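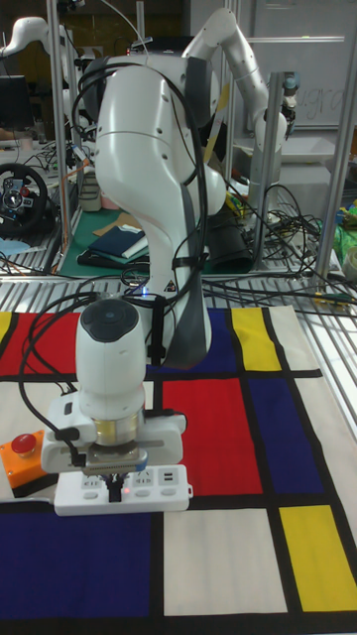
Ticket: Gripper drops off the bus mid-grip, Cell B
Site: Oltalby, automation lab
Opened by: Habibur Haque
Assigned to: Dagmar Halás
Priority: Medium (was Low, was High, see below)
Status: Resolved, monitoring
Opened: 4 April 2025

Original report

Cell B, front arm. Gripper closes on the powerboard, holds it against the mat perfectly well, and then during the wrist turn that follows, the Grernach controller reports "tool not responding" and halts the program. The fingers stay clamped wherever they were. The arm is fine, joint readings all sensible, and it can be jogged by hand once the fault is acknowledged. The tool comes back if you power cycle it. Sometimes it comes back if you don't.

Doesn't happen on every cycle. Doesn't happen at all when anyone from Vondráček support is on the phone.

Steps to reproduce:
Load the powerboard job.
Run it in auto at normal speed.
Go and make a cuppa.

Expected: board picked up, turned, put down.
Got: board picked up, existential pause.

I've set priority to High as this is the only job Cell B has this month.

Habibur

Comment, Dagmar Halás

Dropped to Low while I gather facts, please don't take it personally. Questions:

Has the tool been off the arm lately?
Same fault with the fingers empty?
Is the powerboard plugged in during the job?
Anything changed in the program?

Comment, Habibur Haque

Yes, it was off last month for new finger pads. I don't know who refitted it and people have become vague.

Empty fingers: ran it empty for an hour, no fault. Before you get excited, the empty job skips the wrist turn.

Powerboard: the job doesn't care either way, but the little red light at one end was on when it faulted this morning, so call it live. I've now written "unplug before the arm handles it" on the job sheet. I would like it noted that I had to write that down.

Program: no changes. Igor says no changes. The file's modified date has a different opinion.

Comment, Igor Skála

I moved a comment line. A comment. It's text. The arm does not read it.

Comment, Dagmar Halás

Thank you Igor. Put it back anyway please, so I can stop thinking about it.

Habibur, next time it faults, leave it exactly where it stops and get me the following before touching the acknowledge button:

1. Wrist angle from the controller.
2. Status light on the tool, if you can see it without putting your head in the cell.
3. Fault log exported, the full one. The summary only tells you what you already know in a different font.

Priority to Medium as a compromise.

Comment, Habibur Haque

Got one. Then another, then I stopped enjoying it.

Log attached. Tool goes quiet, controller retries for 20 ms, gives up, halts. Wrist was well into the turn both times, on the same side. On the return swing it's never faulted while I've been watching. Tool status light was off altogether on the second one, so I think it's losing power and not just dropping messages.

Igor restored his comment line. No improvement. He'd like an apology.

Comment, Přemysl Šťastný (Vondráček support)

Hello Habibur, Dagmar,

Thank you for the log. The tool is restarting. You can see its start-up message on the bus shortly after the halt, which it would not send if it had only missed a few packets. A restart on one side of the wrist turn and never on the other is nearly always the tool lead or one of its two connectors. Before anything is ordered, please try this:

Put the cell in manual at reduced speed, with the fingers empty.
Turn the wrist through the full range the job uses, stopping at the ends.
At each end, have a look at the lead where it leaves the tool and where it first meets the arm. It should have some slack at both ends of the turn. If it is tight or kinked anywhere, that is your suspect.
With the arm stopped and the emergency stop pressed, wiggle the connector at the tool end by hand. It should not move in its socket.

Please do not adjust the retry time in the controller. Everybody does and it hides the fault until something is dropped.

Kind regards,
Přemysl

Comment, Igor Skála

What if somebody already adjusted the retry time

Comment, Dagmar Halás

Igor.

Comment, Igor Skála

It was at 2000. I set it back to 20 before Habibur's log. I thought 2000 was a typo. I'd like it noted that I found this.

Comment, Dagmar Halás

Noted. So the fault has likely been there since the finger pads went on and somebody papered over it with a two second retry, then Igor tidied up and exposed it. Igor, that's a good catch, and also a change to the cell that you told us you hadn't made. Both of these go in the cell logbook, in your handwriting.

Přemysl's checks next. I'll do them with Habibur. Cell B is out of auto until then.

Comment, Dagmar Halás

Done. Findings as we went:

Emergency stop first. The box for this arm lives loose on the mat, over to the left, and the stop itself works. Pressed, arm drops to stopped, released, comes up clean. I'm not thrilled about it being loose. The lead to it isn't long and the arm's own work area is a silly place to be reaching for a button. Separate ticket raised for a proper mount on the frame post, outside the reach of the tool.

Base and mounting: bolts into the table extrusion all at torque, no movement. Paint marks still lined up.

The big bundle over the upper links: messy but sound. It moves with the arm and nothing was rubbing. Whoever did it likes a generous loop, and I'd rather too much there than too little.

The thin lead at the wrist: guilty. In the middle of the turn it hangs down the side quite happily. At the far end of the working turn it was pulled straight, with all of the load going into the tool connector. You could see the strain relief bending over. The other way it goes slack, which fits with Habibur never seeing a fault on the return.

Connector wiggle: the locking ring was on by less than a full turn. It moved. When it moved, the tool's status light went out. We did this again several times, mostly out of spite.

So there are two faults and they needed each other. Short lead pulls, loose ring lets it. Either one by itself might have got through the year.

Comment, Přemysl Šťastný (Vondráček support)

Hello Dagmar,

Very clear, thank you. I would replace the lead and not only tighten the ring. The pins on these do not like being used as a hinge, and you will not see the damage from the outside. The kit is the Korkelness tool lead, longer version, and there should be one in the spares box supplied with the cell. When fitting:

Isolate the tool supply before unplugging. The emergency stop does not do this on your controller configuration.
Tool end first, ring fully home, then route back.
Set the wrist at the far end of the job's turn before the first tie goes on. If you tie it at the midpoint you will make the same fault again.
First tie on the arm side of the joint, not on the wrist unit.

Kind regards,
Přemysl

Comment, Habibur Haque

The spares box contains the longer lead, still bagged, and also the original packing list on which somebody has written "fit this one". No signature.

Comment, Vlasta Zelenák

That would be my handwriting. I left the note when the cell was commissioned. I also put it in the handover document, under a heading in bold. I'm not cross.

Comment, Habibur Haque

I've now read the handover document. It's quite good.

Comment, Dagmar Halás

Lead replaced. For the logbook and for whoever is next:

Controller off, tool supply isolated at the breaker, tagged. Checked dead at the connector.
Old lead out. One pin on the tool end is visibly darker than the others. Bagged and labelled, Vlasta wants it for the training shelf.
New lead in, ring run home until it clicked. There's a click. We had all been doing without the click.
Wrist brought to the far end of the turn in manual, then power isolated again for the tying. This is tedious and we did it anyway.
Slack checked at both ends and with the arm folded right over, as it is when it's pressing down on the board.
Retry time confirmed at 20 ms and the setting locked behind the supervisor login. Igor does not have the supervisor login.

Then ran the powerboard job, board unplugged, 30 cycles at reduced speed and no faults. Up to normal speed, another 30, no faults. Habibur made a cuppa during the second lot as a controlled test of the original reproduction steps.

The job was picking the board a touch off centre, so Habibur retaught that point while we had the cell. The mat had crept towards the front of the table at some stage. Nothing to do with this fault. If you shift the mat, recheck the pick, the coloured blocks make it very easy to convince yourself that it's square when it isn't.

Comment, Igor Skála

Can we check the other arms for the short lead while we're at it?

Comment, Dagmar Halás

Yes, and good thought. Yours. The one behind this one first, as it runs the same sort of tool turn. Click test on every tool connector, slack test at both ends of the turn, write the result in the logbook even if the result is boring.

Comment, Igor Skála

Arm behind: longer lead already fitted, click present. Arm over on the left: longer lead, no click. Click now present. Logbook updated, all in my handwriting.

Comment, Přemysl Šťastný (Vondráček support)

Good news. I will leave our side open for 11 days and close it after that if I hear nothing. If it comes back, please send the full log again and do not power cycle the tool first.

Comment, Dagmar Halás

Status to Resolved, monitoring. Things still open elsewhere:

Emergency stop mount, own ticket, with Vlasta.
Job sheet line about unplugging the board, to go into the start-up checks as well.
Replacement longer lead for the spares box. Habibur to order.

Comment, Habibur Haque

Ordered. They've sent the short one.

Comment, Dagmar Halás

Send it back. Don't put it in the box, not even overnight.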